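Remska offices to share one size of staples from June

The business center in Remska will change to one common size of staples in June. After this change, all tenants on the four floors of the building will be able to take the same refill from the supply room, and the old staplers that need other sizes will be collected at the reception.

The decision was announced by Statine, the company that manages the building and buys the office supplies for the tenants. It concerns 60 desk staplers and the stock of refills that goes with them. The common size will be 24/6, which many of the tenants already use.

"It is a small thing, but it was the thing people wrote to us about the most," said Dalal Atallah, who is responsible for supplies at Statine. "They took a box from the shelf, they went back up to their office, and the staples did not fit. Then they came down again, and sometimes they left the open box in a different place."

Until now every tenant ordered for itself, and the supply room stored what was left when a tenant moved out. In this way the building came to have staples in several sizes, many of them in boxes that had been opened and not finished. When Statine took the stock list in the spring, it found 812 boxes and packets of small supplies in total, including paper clips, pins, rubber bands and refills for pencils. Of these, 210 were boxes of staples.

Atallah went through the staples herself. The full boxes in the right size went back on the shelf. The opened boxes in the right size were put aside to be used first. All the other sizes were offered to the tenants for two weeks, and what was not wanted went to the print shop Chiriac on the ground floor, which works with several kinds of staplers and could use almost everything.

Opened boxes were the slowest part of the work. The small cardboard flap at the end of a box gets bent after it has been opened a few times, and then it does not close well. A box like that can lose its staples in the drawer or in a bag. Statine asks the tenants to keep an opened box upright, and to put a rubber band around it if the flap does not stay in its place.

Some of the refills are in white and red boxes with the size 24/6 printed on them.

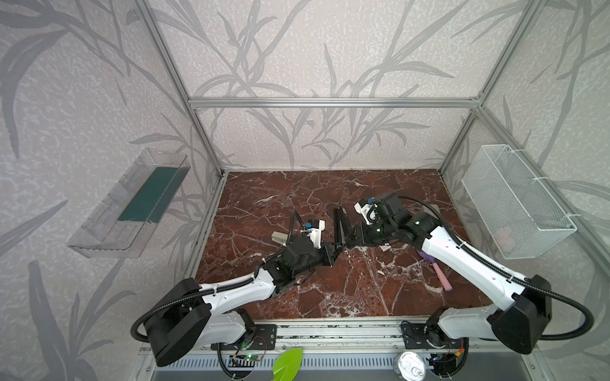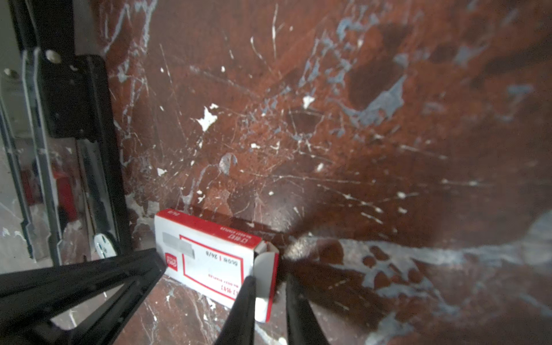
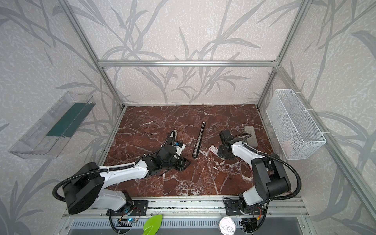 The change has also a practical side for the budget. Statine will order staples twice a year for the whole building, and the cost will be divided between the tenants according to the number of desks. Under the old arrangement, each tenant paid for its own order and for its own delivery, even when the order was only a few boxes. Atallah did not want to say how much money will be saved, as the first common order has not been placed yet.

"I prefer to give a number in the autumn, when I have one," she said.

Not every tenant was pleased at first. The accounting office Holletti, on the third floor, uses heavy staplers for its annual files, and these need longer staples than the common size. Holletti will keep its own heavy staplers and will continue to order the refills for them separately. They will be stored in the office of Holletti and will not be placed in the supply room, so that they do not get mixed with the others again.

The small staplers, the kind that fits in a pencil case, are a different question. They take a smaller staple, and many people in the building have one that they bought themselves. Statine will not collect these and does not ask anybody to stop using them. The supply room will however not store refills for them after June. The last small refills are in a tray near the door and can be taken by anyone until the tray is empty.

At Chiriac, the change was received well. The print shop gets many visits from tenants who need a document stapled in a hurry, often just before a meeting, and it hopes that these visits will become fewer. It has also offered to look at staplers that are jammed before they are thrown away. In many cases the only problem is a bent staple in the front, which can be taken out with small pliers in a minute. A stapler that can be repaired will be cleaned and returned to the shelf.

For people who are not sure what their stapler takes, there is a simple way to check. The size is often marked on the bottom of the stapler or inside the part where the staples go. In the size 24/6, the second number is the length of the leg in millimeters, so the leg is six millimeters long. The first number tells the thickness of the wire. Two boxes can show the same second number and still not be suitable for the same stapler, and this was the most common mistake in the building, Atallah said. She recommends reading both numbers before taking a box.

A sheet with this information will be fixed to the inside of the supply room door. There will be a printed line of staples in real size on the sheet, and a person who has lost the box can put one staple against it and compare.

The supply room will also get new labels on the shelves. The staples will move from the top shelf, where the shorter colleagues could not reach them without a step, to the one in the middle. Paper clips and pins will stay where they are. Rubber bands will move to a drawer, as they become dry and weak if they are kept in the light for a long time.

Tenants who want to exchange an old stapler can bring it to the reception from 8 in the morning until 4 in the afternoon. It should be empty, with the remaining staples taken out and put in a paper envelope. The replacement is given at the same desk and there is no form to fill in, but the name of the office will be written on a list. Each office can exchange as many staplers as it has desks.

Larger offices are asked to call the reception one day before, so that enough replacements can be prepared. The staplers that are given out are all of one model, in black or gray. It will not be possible to choose the color on busy mornings.

If the change goes well, Statine would like to do the same with pens and with the refills for adhesive tape, where the situation is similar. The tape is sold with two different sizes of core, and the building has dispensers for both. A stock list of the tape will be made during the summer. Suggestions from the tenants can be left at the reception or sent to Statine together with the monthly supply order.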